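**Bellis scene pack for Pirnent: a fairly thorough review after a winter of evenings**

I've been meaning to write this up since before Christmas, and Kam-wah has been very patient about it, so with a pot of tea beside me here we go. Bellis is an add-on pack for the Pirnent simulator. It gives you a ready-made circuit board testing bench, with the arm, the fixture, the trays and the room around it, and a recorder for saving your own demonstrations to train from. We wanted it for gathering examples before going anywhere near the proper bench, where a bent pin costs money and a bad mood.

I should say where I'm coming from. I look after teaching materials for a small evening group (learning systems for people with day jobs, more or less) and my programming is only middling. If you write your own simulators for fun, you'll want a sterner reviewer than me!

**Getting going**

Installation was lovely. I'd set aside a whole Saturday and was steering the arm before lunch, with the dog still unwalked. The one snag was the controller, which Bellis insisted was a keyboard until I'd unplugged it and started the program again. Vasylyna had the same trouble on a quite different machine, so do try that before you write to anybody.

The bench loads with the arm bolted to its table and everything else set out on a blue mat, with a red tray and a green tray at the near end. I was charmed by it straight away. Somebody has gone to the bother of putting skirting boards and a wall socket in the room, and the shadows are really good, which matters more than I'd expected once you start training from pictures.
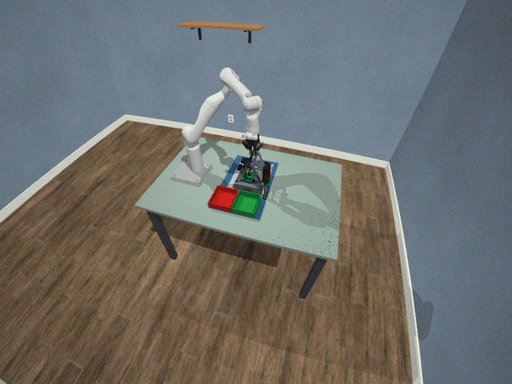 *The Bellis test bench in the wide view, gripper over the fixture.*

**Recording examples**

You press one button to start an example and another to keep it, and a third throws it away. The throwing away is instant and doesn't ask whether you're sure, and I've come to love that, because my early attempts deserved no ceremony at all. Each saved example holds the arm's movements, the gripper's opening and closing, and the view from whichever cameras you've ticked. You can add a sentence saying what the task was. Please do add the sentence! I skipped it for a whole evening and then had to watch everything back to find out what I'd been up to.

We agreed on 36 good examples each for the first task, lifting the square frame off the fixture by its handle. My first 15 took a whole evening and the rest went by in far less, as your hands do learn it. The handle is a plain bar, and you have to bring the fingers down nicely square to it or the whole frame swings on you when you lift.

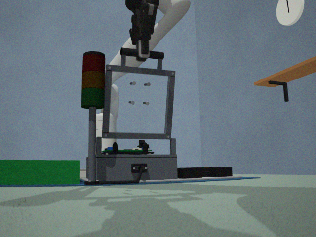

Lowering it again is the harder half by a long way. The two upright posts on the box act as guides, and if you come in a touch crooked the frame catches on one of them and the arm starts to shiver. My advice is to stop just above the posts, breathe out, and look from a second camera before going any lower. Alby does it all in one swoop and his examples look gorgeous, but the model we trained on his alone was hopeless at the posts. Mixing in my slow, fussy ones helped a great deal, and I have been quite unbearable about it since.

Keep some of your wobbly recoveries, too. I used to bin anything with a correction in it, until Jae-in pointed out that the model was going to wobble whether I liked it or not and might as well see how a person gets out of trouble.

**Things I'd grumble about**

The close camera is mounted a little low for my taste, and you can't save a new position between sessions, so I move it every single time. The random placement setting shuffles the trays happily but leaves the fixture put, and I'd like a gentle nudge there as well. Exporting is slow. The manual is cheerful and well written as far as page 5, and then it seems to lose interest in us.

I also tried Drurketti, which Ingeborg swears by. It has far more scenes and a nicer playback screen, but steering the arm felt like stirring porridge with a broom handle, and in 2 evenings I never got a clean lift.

**Would I buy it again?**

Yes, and I already have, as we took a second seat last week so that Vasylyna and I needn't share. Four stars from me, and I'd happily find the other one if they'd let me save that camera. I'm starting on the tray-sorting task next and will add a note underneath in March, once there's something to report.

*January 21, 2022*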